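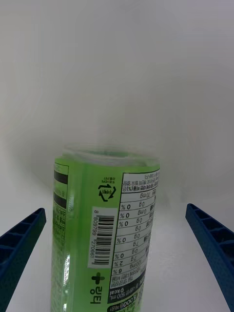 Green bottle against a white background

Skiltside Neighborhood Garden Club
Minutes of the spring planning meeting, March 27, 2020
Held by phone

On the call: Ningsih Yeoh (chair), Kartini Chong, Tapio Manninen, Nadhirah Manurung, Sulastri Liew (minutes)

1. Opening
Ningsih opened the call at 7 and thanked everyone for dialing in. It was our first meeting by phone and apart from a barking dog it went really well! The February minutes were approved with one fix: the leaky spigot is by the north gate, not the south gate.

2. Seedlings
Kartini has tomatoes, peppers and basil coming up on every windowsill in her house and is thrilled with them. The tomatoes are already on their second set of leaves. The peppers are slower, as they were last year, and she is keeping them on the heat mat for now. She expects to have over 100 seedlings to share, so please tell her what you want before she starts potting up.

Nadhirah asked if anyone had kept seed from the striped squash that did so well along the back fence. Tapio has an envelope of it, though he can't promise it didn't cross with the zucchini. Everyone agreed that would be fun to find out. Nadhirah will start a dozen and label them "mystery."

3. Compost
Tapio turned all the piles this month and is very happy with the middle one, which is dark and crumbly and ready to spread. The pile nearest the shed is still too wet and needs dry leaves. If you have bags left from fall, drop them by the shed door, tied shut.

A reminder that came up again: no bread, no meat, no glossy paper. Eggshells are fine but please crush them.

4. Water
The city turns the water on in April. Tapio will replace the washer in the north gate spigot before then. There was a good long talk about drip hose for the raised beds. Sulastri priced it and we could do all the beds for $85 if we reuse the old fittings. Approved, with cheers. Kartini still thinks the bean bed does better watered by hand, and that bed will stay as it is this season.

5. The Tjoa bed
The long bed by the sidewalk, still called the Tjoa bed after the family who dug it, has been half empty for two summers. Nadhirah presented a planting plan and it is gorgeous – coneflower and bee balm at the back, then yarrow, with creeping thyme spilling over the edge. She wants something blooming from June until frost. Ningsih asked about milkweed. Nadhirah had left it out for space but will squeeze in 3 plants at the east end.

Plan approved as drawn, plus milkweed. Ningsih will order the plants this week.

6. Work times
We will work in ones and twos for now and stay in our own rows. Sulastri will set up a sign-up sheet online so we don't all show up at once. Bring your own gloves and hand tools. The shed tools will stay locked up until we meet again.

The plant swap is put off with no new date. Kartini suggested leaving extra seedlings on porches in the meantime, and four porches were offered on the spot!

7. Other business
Tapio saw the first bluebird at the box by the pear tree. Ningsih asked that we keep back from that box and leave the lid alone.

The pear tree itself needs pruning badly. It is late for it, and after some back and forth we settled on taking out only the dead wood now and doing a proper job next winter.

To do
Kartini: collect seedling requests
Tapio: spigot washer, spread the middle compost pile
Nadhirah: mark out the Tjoa bed with string, start squash
Ningsih: order plants
Sulastri: buy drip hose, sign-up sheet

The next meeting will also be by phone. Ningsih will send the number.

Call ended at 8:10.
Minutes by Sulastri Liew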